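Walking Guides Wanted, Clerevton Old Harbor Route

Semeniuk Tours is hiring two part-time guides for the fall season. Work starts the first week of October and runs through the end of the month, with a chance of more dates in spring.

You would lead small groups of visitors, mostly off the morning ferry, on a walk from the ferry landing to the Brallel lighthouse and back. Groups are capped at 7. The walk takes three hours with a stop for lunch, and there are a lot of stairs on the second half.

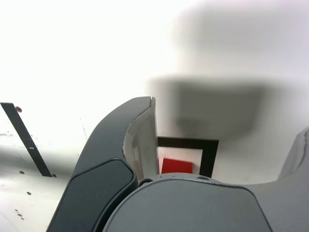

Guides are paid $50 per walk, plus tips and lunch. If a walk is called off for weather after you have reported to the landing, you are still paid half. We do not cover parking.

You should speak clear English and be comfortable talking to strangers. A second language helps. A current first aid card is required by your first walk. You do not need to know local history yet. Grigore Munteanu will take new guides over the route twice before they lead a group.

To apply, send a short letter and the days you are free to Illia Demchenko, Semeniuk Tours, P.O. Box 2467, Clerevton, or drop it off at the ticket window. Please include a phone number. No résumé needed.

Posted Thursday, September 7, 2023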